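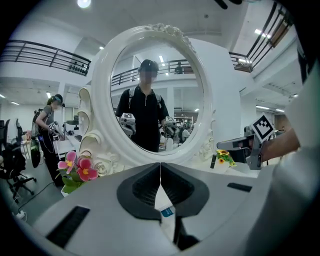
Home Products Topcoats Primers Thinners Abrasives Data Sheets Dealers Contact

Cutura 450 Waterborne Clear Topcoat for Painted Furniture

Manufacturer: Hadivport
Item number: 848
Container: 700 mL can with plastic lid seal
Sheens: matte, satin, semi-gloss
Base: acrylic-urethane dispersion, one part

Cutura 450 is a clear, water-reducible topcoat for interior furniture that has been painted white or a pale color. It is supplied ready to spray and may also be brushed on small areas. The resin is non-yellowing under normal room light. It is sold for dressing tables, vanities, bed frames, nightstands, bookcases, picture and mirror frames, and similar pieces. It is not a floor finish and is not rated for countertops that are used for food preparation.

The 450 in the name is the product series. It does not refer to grit, film thickness or coverage.

Typical properties

Appearance in can: milky white liquid
Appearance when dry: clear, colorless
VOC, less water: 169 g/L
Dry to touch: 30 minutes
Recoat: 2 hours
Light handling: overnight
Full cure: 21 days
Recommended coats: two, three on horizontal surfaces
Thinner: clean tap water, 5 percent by volume maximum
Cleanup: warm water and dish soap while wet

Drying figures are for a room at 70 F and 50 percent relative humidity with a single wet coat on primed and painted MDF. Lower temperatures and higher humidity lengthen every figure in the table. Do not apply below 60 F. In August, in shops without air conditioning, allow twice the listed recoat time.

Suitable surfaces

Fully dried waterborne paint of any brand, provided it is sound and clean. Pigmented lacquer that has been scuffed. Molded polyurethane and resin ornament, primed and painted. Wood, MDF and hardboard, primed and painted.

Oil-based enamel must be left until it no longer smells of solvent, then scuff sanded. Milk paint and chalk-type paint will darken slightly under the first coat, and this is permanent. Make a test panel with the same paint before coating the piece. Wax must be removed completely. Cutura 450 will crawl over wax, silicone polish and most spray dusting products, and sanding alone does not take these off.

Raw wood with heavy tannin (oak, mahogany, some walnut) needs a stain-blocking primer below the paint. Alorent White Primer is the one we test with. Two coats of Alorent over mahogany have held back staining in our panels, and one coat has not.

Surface preparation

1. Remove hardware, mirrors and drawers. Mark the back of each drawer so that it returns to its own opening.
2. Wash with a degreasing cleaner and rinse twice.
3. Let the piece dry. Carved areas hold water longer than flat ones.
4. Scuff flat areas with 320 grit paper on a soft pad. Use a gray abrasive pad on curves and edges.
5. Vacuum, then wipe with a damp lint-free cloth. Do not use a standard tack cloth, which leaves a resin that waterborne finishes will not wet out over.

Do not use steel wool at any stage. Fragments left in corners will rust through the film.

Application by spray

HVLP turbine or conversion gun, 1.3 mm tip. Airless equipment is not recommended for pieces with relief work. Stir the can slowly for two minutes with a flat stick and strain through a fine mesh cone. Do not shake. In the matte and satin sheens the flatting agent settles to a soft layer on the bottom of the can, and a can that has been poured off without stirring will give a glossier finish at first and a cloudy one at the end.

Spray the recesses first at reduced fluid, then the raised parts, then the flats. Each pass should overlap the last by half. On scrolls, rosettes and other deep ornament, two thin coats will give a cleaner edge than one full coat. Look for sags along the lower edge of each raised shape after five minutes and pick them up with the tip of a dry artist's brush.

Application by brush

Use a soft synthetic brush. Load it lightly and lay the finish off in one direction. Keep a wet edge and do not go back over an area after it has begun to set. Foam brushes leave bubbles in the semi-gloss sheen. Rollers are not recommended.

Tabletops wider than the reach of one arm are better sprayed. If this is not possible, thin the finish by the full 5 percent and work in lanes along the long side.

Drawers and moving parts

The film is hard after full cure but will block, meaning it will stick to itself, if two coated faces are pressed together in the first week. Most complaints we receive about this product concern drawers that were put back too early.

Coat the drawer front and its edges. Do not coat the drawer sides, the runners or the inside of the opening unless there is clearance for it. Each coat adds thickness on both faces, and small tabletop drawers are often fitted with very little to spare. Where the parts are already painted and the fit is tight, sand the sides back before coating the front. Leave drawers out, or standing open, for seven days. Paste wax may be used on wooden runners after full cure. 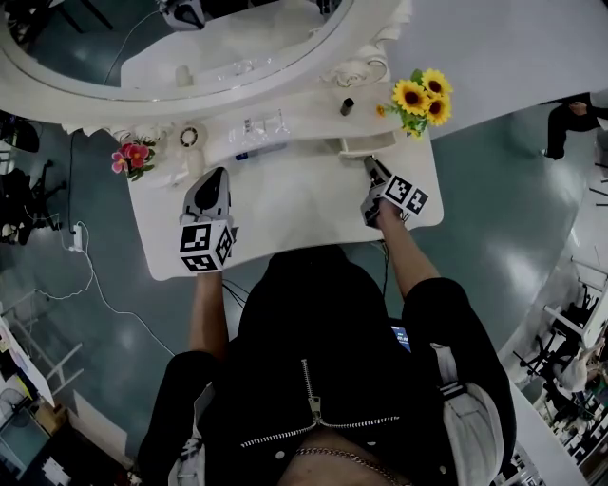
White vanity table, small drawer open at the back of the top.

Refit knobs and pulls with a nylon washer behind the flange. A metal flange tightened onto a fresh film will cut a ring in it.

Resistance after full cure

Water, 24 hours under a watch glass: no effect
Coffee, 1 hour: no effect
Rubbing alcohol, 10 minutes: slight softening, recovers
Nail polish remover with acetone: film damaged
Perfume and hair spray: spotting possible in semi-gloss, wipe off promptly
Hot curling iron: film damaged

For dressing tables in daily use we advise a glass or acrylic sheet on the main surface. Set it on clear felt dots so that air can pass under it, and do not lay it down before the 21 days are over. Self-adhesive vinyl mats should not be used on this finish. The plasticizer moves into the film and leaves it tacky.

Coverage

One 700 mL can covers up to 75 square feet in one coat by brush on flat, sealed work. Spray losses depend on the gun and the shape of the piece. Carved and molded surfaces have more area than their outside measurements suggest, so add a third to the estimate for these.

Sheen selection

Matte hides filler marks and small dents but shows rubbing along edges that are touched often. Satin is the sheen most dealers keep on the shelf. Semi-gloss is the closest match to factory white bedroom furniture. It shows every preparation fault, including sanding scratches that could not be seen in the paint. Sheens may be mixed with each other in any proportion. Mix enough for the whole job in one container.

Repair

Light scratches: scuff the whole panel with a gray pad, clean, and apply one thin coat to the nearest natural break or molding line. Spot repair in the middle of a panel will show. Scratches through to the paint must be touched up with the original color and left overnight before coating. Chips on corners can be built up with several drops of finish from a toothpick, one drop per hour, and leveled the next day.

White rings or haze within the first week are usually trapped moisture. Move the piece to a warm, dry room and wait. If the haze is still there after the full cure time, it is in the film, and the panel needs to be sanded and recoated.

Storage and shelf life

Unopened, 18 months from the batch date printed under the can. Opened, six months. Wipe the rim before closing and press a sheet of plastic wrap onto the surface of the liquid if the can is less than half full. Keep from freezing. Product that has been frozen looks like cottage cheese when stirred and cannot be recovered. Dried skin should be strained out, never stirred in.

Safety

Use with open windows or mechanical exhaust. When spraying, wear a fitted respirator with combination organic vapor and particulate cartridges, along with eye protection. Keep out of reach of children. The safety data sheet is available from the Data Sheets page or with the order on request.

Ordering

Sold by the single can or in cases of six. Cans in one case carry the same batch number. For a suite of several pieces, order everything together and check the batch before opening. In the western states, stock is held by Obeidat Finishing Supply, which also sells by the can over the counter, including Saturday until noon. Tinted versions are made to order in case quantity only and cannot be returned.

The older 1-quart can is discontinued. The formula is the same, but the two sizes come from different filling lines and the batch numbers do not match up.

Technical questions: Abla Bitar, product support. Please include the item number (848), the batch number, the paint used underneath and the time left between coats. For sheen and adhesion problems, send a test panel if one was made.

Related items

Alorent White Primer, quart and gallon
Cutura 450 Sample Set, three sheens
Cutura Flow Additive for Brushing
Hadivport Gray Abrasive Pads, box of 20
Hadivport Cone Strainers, fine mesh
Hadivport Nylon Washers for Knobs and Pulls
Clear Felt Dots, sheet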